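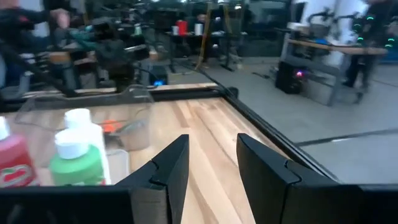
Learn > Materials > Wood > Tabletops made of strips

How a Wooden Tabletop Is Made From Strips

Look closely at a light wooden table. Very often the top is made of many narrow strips joined side by side. One strip may be cream, the next tan, the next pale brown. A darker strip sometimes turns up among the light ones. Each strip was cut separately, and the color of wood varies from tree to tree and even within one tree.

What the grain is

The lines in a piece of wood are called the grain. A tree trunk is made mostly of very thin tubes that carry water up from the roots. When the trunk is sawn lengthwise, the tubes are cut open along their sides and show as lines. In most strip tabletops the grain of every strip points the same way.

What a knot is

A knot is a small, dark, round mark. It shows where a branch grew out of the trunk. The wood of a knot is usually harder than the wood next to it, and its grain runs in a different direction. A tiny knot does no harm to a tabletop. A large one can crack or fall out, so large knots are normally cut away before the strips are joined.

Why wood moves

Wood takes in water from damp air and gives it back to dry air. When it takes in water it swells. When it gives water back it shrinks. It does this mostly across the grain and hardly at all along it. A single wide board can bend into a shallow curve, which is called cupping. In a top made of narrow strips, the small bends in different strips partly cancel out, and the surface stays flatter.

How the strips are joined

1. The wood is dried, either in the open air or in a heated room called a kiln.
2. It is sawn into strips and the edges are planed straight.
3. Glue is spread along the edges.
4. Clamps press the strips together until the glue sets.
5. The top is sanded smooth.
6. Oil or varnish is put on to slow down the movement of water.

A good glue joint is often stronger than the wood beside it. If such a top is broken in a test, the break usually runs through the wood – the joint holds.

Bottles and spills

Plastic does not soak up liquid the way bare wood does. A red or green liquid can stay in a plastic bottle for a long time without getting through the wall. The same liquid spilled on unfinished wood goes into the open tubes and can leave a stain. For this reason caps should be screwed on tightly before bottles are stood on a wooden table. Small items can go in a plastic bin or a tray. A clear bin has one more advantage: the contents can be checked from outside.

Try it

You need a scrap of bare wood, a plastic lid and a spoon of water. Put three drops of water on the wood and three on the lid. Wait 30 minutes. Feel both surfaces. Then look at the wood and see whether the wet patch is longer in the direction of the grain.

Words to know

Cupping – bending of a board across its width.
Kiln – a heated room for drying wood.
Plane – to shave wood flat with a blade.

Text by Floarea Cârstea. Checked by Marius Mocanu.

This site uses cookies to remember your reading level. Accept | Settings

© Clornel Learning | Contact | Back to top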